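Front Room Gallery: Rack, Hangers, Sofa End

The front room at Prirkton doubles as the place where clothes get hung, sorted and put away. This page covers the rack and the floor area between the TV wall and the sofa. Notes are by Tullio Lo Presti, who keeps the room list. Earlier pages cover the hallway and the Bajpai closet.

The rack is a freestanding type with a single horizontal rail and a tripod base at each end. It was bought in September to replace a Drekel wall rail that had pulled out of the plaster. The replacement had to stand on a hard floor without fixings and come apart for storage.

Hanging order is heavy items first, toward the middle of the rail, then T-shirts. Plastic hangers only. Wire ones leave a crease at the shoulder and have been taken out of the room. 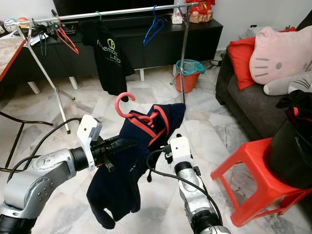 Trimmed necklines go on from below. The hanger is fed up through the hem and the hook brought out at the neck, which avoids stretching the trim. Pulling the neck opening over the shoulders of the hanger is faster and ruins the garment within a season.

Printed shirts hang with the print facing the room. They are washed inside out and turned before hanging. Spacing is one hand width between shoulders where the rail allows it. On full days it does not, and thick fabrics get the wider gap.

The sofa end is the overflow area. Cushions and plush toys are stacked there while the floor is being cleared and go back along the seat afterward. Cloth bags are collected in a container and the container goes on the stool, so that the tiles can be swept without bending for each one. Buckets get a liner.

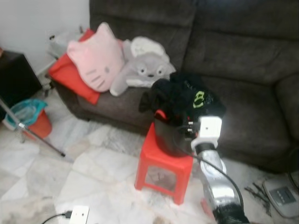 Bags are folded in 2 and then in 2 again before storage. Anything with a drawstring is stored with the string inside. The upholstery is vacuumed with the narrow nozzle, seams first, then the flat panels. Cushion covers are washed separately on a short cycle at 800 rpm. Higher spin speeds set wrinkles into the zipper side.

The folding table takes flat items waiting for a hanger. The top is wiped before use and the legs are checked for lock. Feet on the rack are rubber and pick up grit, which scratches polished tile, so they are wiped on the same round.

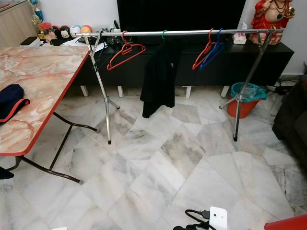
Clearance between rack and TV cabinet should stay wide enough for a person to pass sideways. With the rack too far back, sleeves drag across the cabinet top and collect dust from the cables.

Spare hangers stay on the rail between loads. They were kept in a Cultoneck crate for a while, where the hooks tangled. The room is item 196 on the house list. Next page: the linen shelf.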